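Bench notes, February, started 8.40

Cundari range back on the bench. Complaint from Misstead is that the main oven overshoots after the door has been opened and shut. Their fitter has already changed the thermostat once, so I left that alone and went for the door seal and the probe clip.

Door off, hinges fine. Seal flattened along the hinge side, hard at both bottom corners. Probe clip bent, tip sitting close to the back wall. Straightened it by hand. Order new clip from Harries, not the long one.
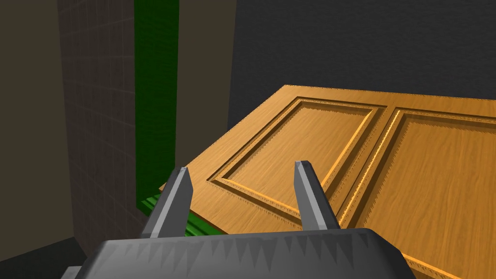 Seal test next. Paper strip pulled freely at both bottom corners and held everywhere else. Tomos thinks the inner panel is bowed and wants it checked off the hinges. Lay it nearly flat, the way the big wooden door panel is lying, and put the straight edge across it corner to corner. Did that after tea. Bow of 2 mm at the middle, which is inside what we allow. Refitted with the old seal for now so we have a before figure.

Before run: set to 180, door open for 7 seconds, shut, logged until it settled. Went 14 over. Second run the same within a degree. Fan element is the 2000 watt one and reads correct cold.

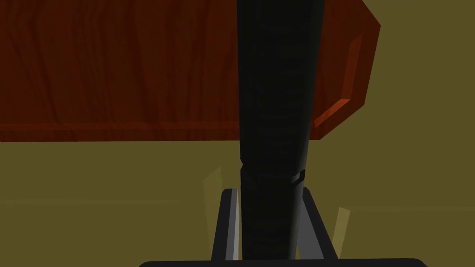
Dark reddish-brown wood, lighter bevel at the corner.

New seal on at 11.15. Clips were stiff and one broke, used a spare from the Navuseck box. Lowri says to warm the seal first so the corners sit down. Tried it, much easier. Paper strip now holds all the way round.
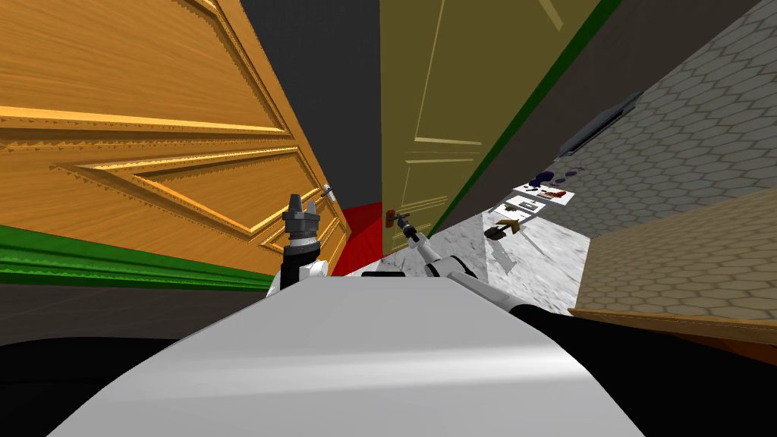

After run, same settings: 6 over, then settled. Better but I would like it lower. Probe may still be reading the wall, so won't touch anything else until the proper clip arrives. Left it on a soak at 180 over lunch with the logger running. No trips.

Hob side: left rear burner slow to light. Jet cleaned, lights first click now. Knob on that burner has a split collar, add to the Harries order.

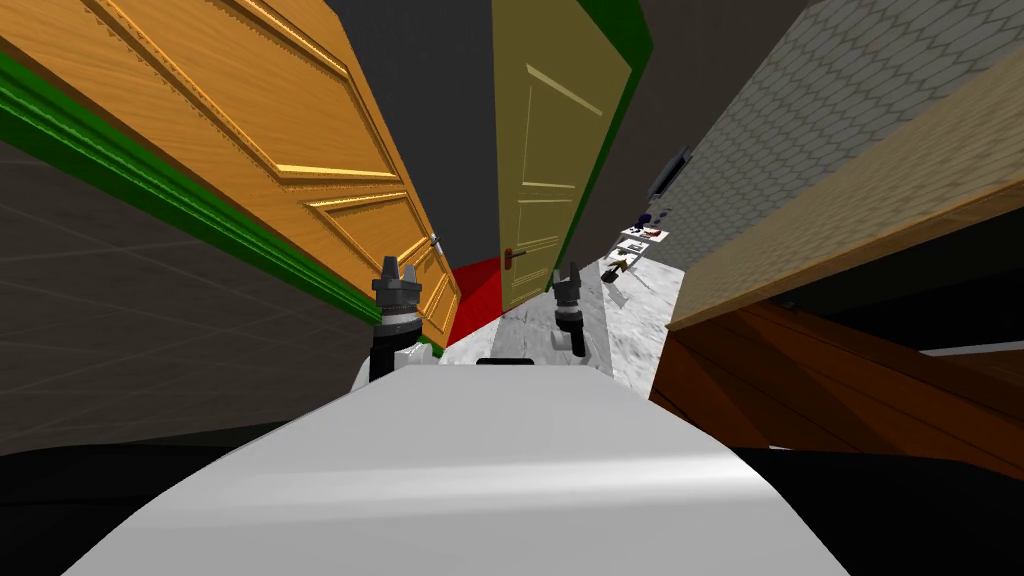
Hallway, both grippers up.

To do:
Clip and knob collar from Harries (Lowri ringing them)
Repeat door test seven times with new clip, same settings
Ask Misstead which shelf they had their own thermometer on
Serial ends 72, check that against the job sheet, Tomos wrote it down differently

Logger off 16.30, oven left to cool with the door shut.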